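Musculoskeletal Care
10/04/2021
By Zuzana Tóth

Kadlec clinic group revises its shoulder rehabilitation pathway

The Kadlec group of physiotherapy clinics has changed the way it assesses and treats patients with rotator cuff related shoulder pain, following an internal review of 485 completed courses of treatment. The new pathway applies to all adult patients referred with shoulder pain of more than six weeks' duration, and replaces a protocol in use since the group was set up.

Under the old arrangement, patients attended twice a week for five weeks, a total of 10 sessions, with manual therapy in most of them. The revised pathway allows six sessions over 12 weeks. Hands-on treatment is still offered, but is limited to the first two appointments unless the treating physiotherapist records a reason for continuing. The remaining time is given to loaded exercise, with the programme adjusted at each visit.

The review was led by Treasa Hayes, the group's clinical lead for upper limb conditions. It looked at pain scores, range of movement and return to normal work at discharge and again three months later. Patients who had completed their home exercises on at least four days a week had lower pain scores at three months than those who had not. The number of manual therapy sessions made little difference once exercise was taken into account.

"We were using a lot of appointment time on techniques that gave short relief," Hayes said. "Patients liked them and so did we, but the gain had mostly gone by the next visit. The strength work is slower and the results are still there at three months."

Assessment has also been altered. Abduction and external rotation strength are now measured with a hand-held dynamometer at the first, third and final sessions - previously strength was graded by hand on a five-point scale, and the scores varied between clinicians. Each reading is taken three times with the patient seated, and the mean is entered in the notes. The unaffected side is tested first.
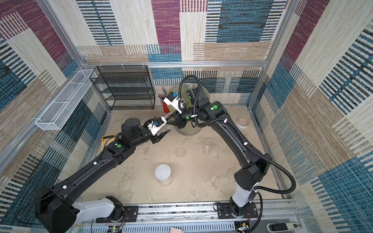 Zuzana Tóth

Exercise is divided into three stages. The first uses isometric holds against a wall or a door frame, held for 30 seconds and repeated five times. The second adds elastic bands, starting with the elbow at the side and moving to work at shoulder height when pain during exercise is no higher than four out of 10. The third consists of overhead pressing, carrying and, where the patient's job or sport requires it, throwing or catching drills. Patients may move back a stage after a flare-up without a further referral.

Pain during exercise is permitted within set limits. It should settle within 24 hours and should not disturb sleep. If it does, the load is halved for the next two sessions and the movement is kept the same.

Jabari Kimaro, a senior physiotherapist who trained staff in the new measurements, said that agreement between clinicians had been the main concern. In a trial run, 51 patients were tested by two members of staff on the same day, with neither shown the other's figures. External rotation readings agreed closely. Abduction readings were less consistent, and the instructions for placing the device above the elbow have been rewritten as a result.

Patients who sit at a desk for most of the day will be given a short workstation check at the second session. It covers chair height, screen position and the distance to the mouse. Kimaro said the check was kept brief on purpose, as changes to the desk alone had done little for established shoulder pain in the group's own records.

Some patients fall outside the pathway. Those with a recent dislocation, a suspected full-thickness tear after injury, marked loss of passive movement or unexplained weight loss will be referred on at the first appointment. Frozen shoulder has a separate protocol, which has not been changed.

Fees per session stay the same. Patients part-way through a course under the earlier protocol can finish it as booked or ask to transfer at their next visit, and unused prepaid sessions will be refunded or held as credit.

The group plans a second review in July, using discharge data from the first patients to complete all 12 weeks. A similar revision for tennis elbow is in draft - Hayes said it would not be released until the grip strength measurements had been tested in the same way.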